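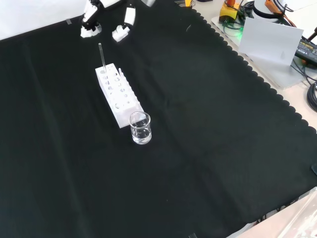
Wet bench tidy-up – minutes
01/01/2020, Skasterley small lab

Present: Petrică Matei (chair), Pak-hei Lo (notes). Apologies from the Gisler side, holiday.

1. Last minutes
Agreed. One fix, the Vernari order was for 6 boxes of gloves.

2. Table and cloth
Black cloth stays for now. Petrică likes it, glass shows up better against it than on the beige top. Pak-hei says it creases and a beaker could sit uneven on a fold. Will iron it or get a heavier one. Plain edge next time, the scalloped one looks like a dinner table. Budget up to 70 for a replacement, no more.

3. Rack and glassware
White rack kept at a diagonal, both fine with that. One tall tube standing in it is enough for the practice sheet. Beaker stays by the low end of the rack. Water level needs writing down – sheet only says "some water". Petrică to add a fill line to the sheet.
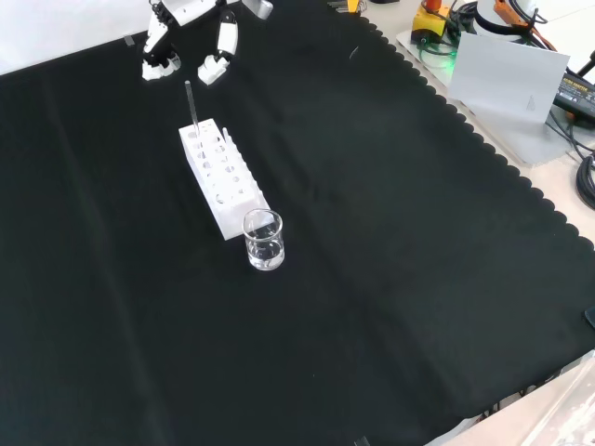 Rack, tube and beaker on the black cloth, item 3.

4. Right side of the table
Too much on it. Tray and equipment to move back from the cloth if the leads reach. Cables behind are a tangle, tie them up. Power adapter to go further from the water, Petrică not happy with it on the same table at all. Pak-hei to look for a longer lead. Left open.

5. Flikuvico inventory
Still 3000 labels in the cupboard, wrong size. Try to return them, otherwise cut them down for the drawers. No decision, ran out of time.

Actions
Petrică – fill line on sheet, price a cloth
Pak-hei – cable ties, longer lead, email about teh labels

Next meeting later in January, day to be confirmd. Closed at 5.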